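Dec 4, 2020

So the choir is back on, sort of. We can't sing together in the hall at Pledside yet, so Kenna Haldane has us all recording our parts at home and sending them in, and I have spent most of this week shut in the wardrobe with my phone balanced on a shoebox. The coats do wonders for the echo!

I'm an alto, which normally means I lean on Aitana Villalobos and come in half a beat after her. On my own I have nobody to lean on, and my first go at the second verse was so flat that the cat left. I did it again after tea, with a hot drink in me and my shoes off, and it was better – still not good, but I could bear to listen to it.
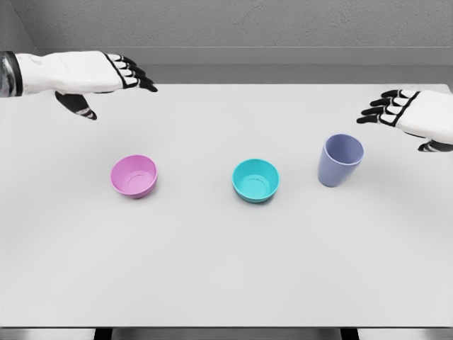
## Things I've learned so far

- Use headphones with the guide track, but leave one ear uncovered.
- Mark your breaths in pencil before you start. I ran out of puff in the same bar four times.
- Turn the fridge off if you're in the kitchen (and then turn it back on, sorry to the fish fingers).

Kenna wants everything in by the end of next week, and Châu Quách is stitching the parts together on his old laptop. He's already had to chase the basses twice. I've got the descant bit left to try, so apologies to next door.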